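Brornness Narrowboats: handover checklist with comments
Boat: Wesby (four berth, diesel)
To be gone through by the hirer and whoever is on the wharf, before the ropes come off. Tick, initial, argue, tick again. 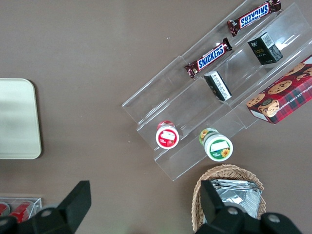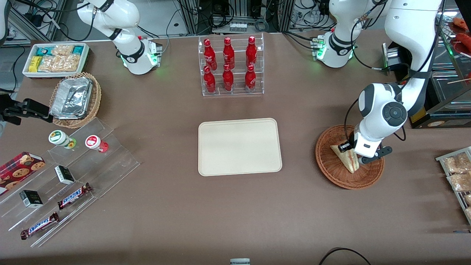 Do we have to do the whole checklist if we've hired from you before?
Every hirer does the full list on every hire, returning crews included. The boats get altered over the winter and your memory of the gas tap may be of a different gas tap.

1. Life jackets
One per person, right size, buckles working. OK.
Comment: The child's jacket had been stowed as a cushion in the bow again. Returned to the locker. It is a poor cushion anyway.

2. Fire extinguishers and blanket
Gauges in the green, pins in, blanket on its hook by the cooker. OK.
Comment: Blanket refolded. A previous crew had plainly tried it out as a tablecloth.

3. Gas locker
Bottles upright and strapped, drain holes clear, tap turns freely. OK after attention.
Comment: One drain hole blocked by leaves. Cleared with a tent peg, which now lives in the locker and should stay there.

4. Carbon monoxide alarm
Press test button in saloon and rear cabin. OK.
Comment: Both very loud. Warn the dog.

5. Engine
Oil, coolant, belt tension, weed hatch lid clamped down. OK.
Comment: Oil was low on the dipstick, topped up. Please check it each morning before starting. The weed hatch lid must be clamped before you go into gear, or the canal will come in to see how you are getting on.

6. Stern gland
Greaser turned until firm, drip slows to nothing. OK.
Comment: One turn at the end of each day. Hirers who forget are easily spotted by the sound of the bilge pump at 3 a.m.

7. Bilge pump
Manual switch and float switch both run. Float switch FAILED, replaced Thursday, retested OK.
Comment: Had been listed as "a bit sticky" since April. A bit sticky is a fail. Write fail.

8. Batteries and lights
Domestic bank at 100 per cent on shore power, headlamp, horn, cabin lights. OK with note.
Comment: Horn sounds like a goose with a grievance but can be heard from 50 metres, so it passes.

9. Ropes, pins and hammer
Bow and stern lines 20 metres each, no fraying. Two mooring pins, one hammer. Hammer MISSING, replaced from stores.
Comment: That makes a fair number of hammers in the lock pool below Multer Bridge. Use the wrist loop.

10. Windlasses
Two aboard, both fit the local gear. OK.
Comment: See hammers.

11. Toilet and water
Tank emptied, gauge reads empty, water tank full. OK.
Comment: The gauge is pessimistic. At three-quarters you still have a day. At full you do not, whatever you may have been told at Stüber Wharf.

12. Deposit and tuition
Card held, 30 minutes of steering instruction given, one lock worked under supervision. OK.
Comment: Crew asked where the brake was. Explained reverse. Explained it again after the lock.

Result: fit to leave, items 7 and 9 put right before handover.
Next full check: on return, once she has been swept out.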